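Papier peint champignons : paniers suspendus ou étagère ?

hanan_zein
Ven. 22 juillet
Bonjour, je cherche à ranger un petit coin atelier sans percer le papier peint. J'ai 3 murs, un rail alu et pas envie d'une étagère. Vous feriez quoi ?

volex4
Étagère quand même. Les paniers, ça devient vite un fourre-tout.

Arnaldo Bastos
Pas d'accord. Chez moi tout pend aux profilés alu : panier noir en maille métallique au fond, panier blanc à gauche pour le tournevis et le sachet de 25g. La boîte à poignée reste au sol contre le mur.

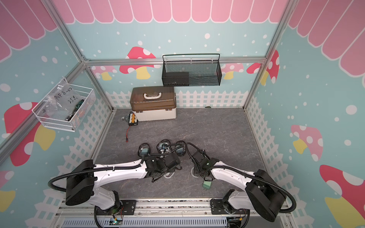 Re : paniers suspendus ou étagère ?

volex4
Joli, les champignons. Mais la carte avec les connecteurs jaunes et son fil rouge traînent par terre, je la mettrais dans la boîte.

Arnaldo Bastos
Elle ressert trop souvent.

hanan_zein
Merci — je pars sur deux paniers. L'étagère Barness attendra.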